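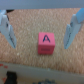
Kobe Segers thinks we start kids on letter names too early and on letter sounds too late, and wrote back to say so after reading my outline. Open with that. Read it slow. Then ask for hands – who agrees?

**Talk for parents' night, Nyarko Library, March 4, 2025**

Intro (keep short!!)
- thank Sena for the room
- not a teacher talk. Parents, grandparents, sitters
- phones off, handouts by the door

Names vs sounds
- "A" has a name. Also has a sound, well, a few. apple / cake / father
- kid sings the whole alphabet song, can't read "at". Normal!
- my view: teach both, same day, same letter. Kobe won't like it. fine
- say the sound short. Not "buh" – just b

Capitals first?
- capitals are easier to tell apart. b d p q are the same shape flipped
- but books are mostly lowercase. So don't wait too long
- start with the kid's own name, big first letter, small rest

Story: Gonzalo's daughter
- knew 3 letters in November. All from her own name
- he quit the flash cards, did cereal boxes and street signs instead
- STOP signs. she yelled S every time. pause for laugh
- he's in the back row so don't get it wrong

Play stuff
- floor beats table for the little ones
- hide a letter, find a letter
- magnets, blocks, chalk, a stick in mud, whatever
- five minutes then quit, even if its going well
- don't quiz. If they say the wrong one just say the right one and move on

Reading aloud
- same book 40 times is ok. really
- run finger under the words sometimes, not evry page
- any language you speak at home. Kwaku's question from last time – yes, both languages, go ahead

When to ask for help
- talk to the teacher or doctor, don't sit and worry
- hearing check first

Q&A – leave 29 min this time, we ran over
- sign-up sheet for story hour, room 452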